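A day at the Jirnent credit union open house

Mar 10, 2023

I've had my savings at Jirnent for years and had never been past the teller windows, so when the flyer for the open house came with my statement I signed up the same night. You had to pick a slot and I got the early one, with coffee and a very good cinnamon roll (I went back for a second, no regrets).

We started in the lobby with a short talk on how the place began. It opened in a room above a feed store in Marwat with 30 members, and now there are 1638 of them, which still makes it tiny next to the banks out on the highway. Then we all trooped off down the hall to see the back offices.

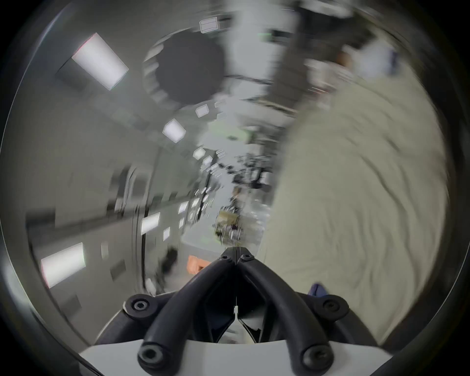
In the corridor

The loan desk was my favorite stop! They walked us through a made-up car loan from start to finish, and I finally understand why mine took nine days back in December. Most of that was waiting on pay stubs - my pay stubs, so I can't complain too much. They also do a small emergency loan, up to 800 dollars, with no credit check if you've been a member for a year. I had no idea, and neither did the couple next to me.
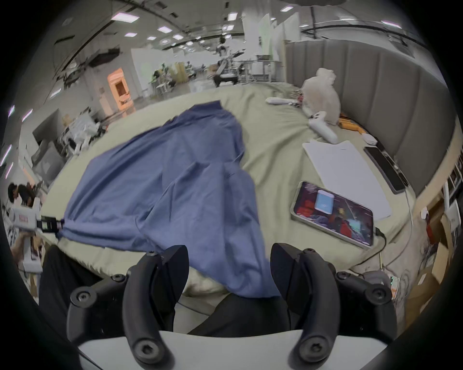 After that we got a look at the new online system from Tarniteck, which replaces the old one this spring. I was ready to hate it, but the transfer page is so much simpler, and you can set an alert for when your balance drops under whatever number you like. I'm putting mine at 400. The bill pay part wasn't working during the demo, so I'll hold off judging that one.

The question time ran long, mostly over the Rultden branch. It's losing its Saturday hours and people were pretty upset about it, me included, as that's the one I use when I visit my sister. The answer we got was that they'll look at the numbers again in the fall. Hmm.

I came home with a pen, a budget notebook and a form for the emergency loan sign-up, which has to be handed in at the counter. If you're a member and they run another one, take the early slot and go easy on breakfast first.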